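The Round Table, Before and During
2025-06-14
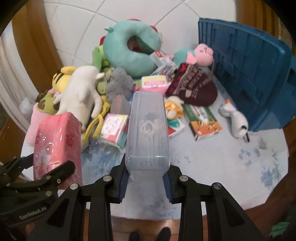
So, hello again from the flat in Dromden, where I finally decided to deal with the stuff. If you've followed these gallery pages for a while you know I promised this back in March, and then it got to be June. My excuse is that I moved house, and when you move house everything without an obvious home ends up on whichever table is closest to the door. Mine is the round one.

I got it secondhand in Trotarau and it has never once been used for dinner. It's been a mail table, a sewing table, a place to wrap birthday gifts, and for most of this spring a parking lot for plush toys and packages. I keep a flowered cloth on it, white and pale blue with brushy blue and grey flowers, and I'd half forgotten how much I like it. Clearing the front and the right side first was the best decision I made, just for the pleasure of seeing the print again!

A few notes on what's up there, for those of you who always write to ask.

The big cream-white bird. He's the tall one at the left of the pile, with the short pale beak and the floppy limbs, and he is staying. I tried him on the bookshelf (too wide), then on the bed (fell off twice), and he'll probably end up in the armchair by the window, where he can lean as much as he likes.

The yellow one with the dark stripes. Always ends up behind the bird. I've had this one longer than almost anything else in the flat, and it came through two moves in the same tote bag as my winter hats.

The pink and olive-green one. Long pink body, brown patches on the green part. My niece named it Tanui when she was four and won't hear of any other name, so Tanui it is. Going back to her next time I visit.

The fluffy grey one. Softest thing I own. It slumps - I've given up on getting it to sit nicely - and it needs a wash, on the gentle cycle, inside a pillowcase. That's how I do all of them, and then they dry flat on a towel overnight.

The coral-pink package. Still in its shiny clear film, with red script-like writing on it and a little white and pink flower low down on the front. I haven't opened it and I'm not going to, it's going straight into the gift drawer. Isn't that pink great next to the blue flowers?

The long frosted container. No color to it at all, rounded corners, a bit narrower at one end. I have a weakness for plain see-through storage and this one is earmarked for ribbon, if the ribbon will fit. If not, pens.

The crumpled plastic bag. Yes, I keep bags. It'll join the other bags.

Girish Bansal wrote after the last gallery to ask how I decide what stays, and I wish I had a good system to share. I pick a thing up, and if I know right away where it's going, it goes there. If I don't, it goes back on the table and I make tea. The tea part takes up most of the afternoon.

Next gallery will be the hall closet, which has a shoe problem and a box marked Dretora that I haven't looked in since the move. Wish me luck!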